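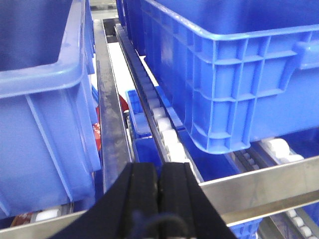 Posted by Brakstead Freight driver hiring desk | Full time | Home weekends

Need 2 CDL-A drivers for our Frade to Tedo run, start in March. Dry van, no touch on most loads. Trucks are governed, yes, please don't call just to ask that.

What you'd do: pick up at Frade in the evening, drop at the Fukero dock in Tedo, bring back empties or whatever dispatch has. 600 miles round trip give or take the detour by the river bridge. Gate at Fukero shuts 4:30 a.m. sharp, so no late starters.

Need from you:
Class A, valid in your home state
Current med card
One year over the road, winter miles a plus
Clean drug and alcohol record
OK with e-logs. We don't run paper, don't ask

Doubles endorsement nice to have. If you dont have it we'll pay the test fee after 90 days.

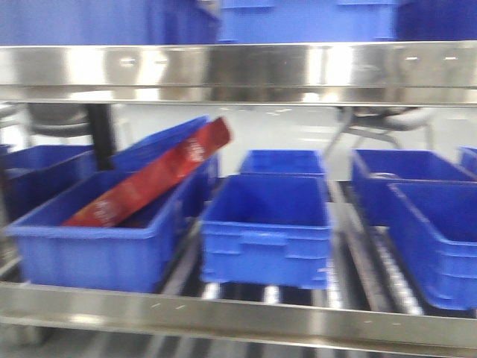 Pay is by the mile plus detention after the second hour. Rate depends on experience, we'll tell you on the first call. Health and dental from day one, vision extra. Paid orientation at the Brakstead yard, lunch included, bring your own boots. You keep the same tractor, no slip seating. Riders OK with a signed form. Pets, ask first.

We run 17 tractors so you will talk to the same dispatcher most nights.

To apply: stop by the yard office, Door 834, any time before 3 p.m. Bring license, med card and work history going back ten years. Gaps are fine, just write down what you were doing. Road test same day if a truck is free, otherwise we'll call you to set a time.

No agencies. No owner operators on this one, seperate posting coming for that.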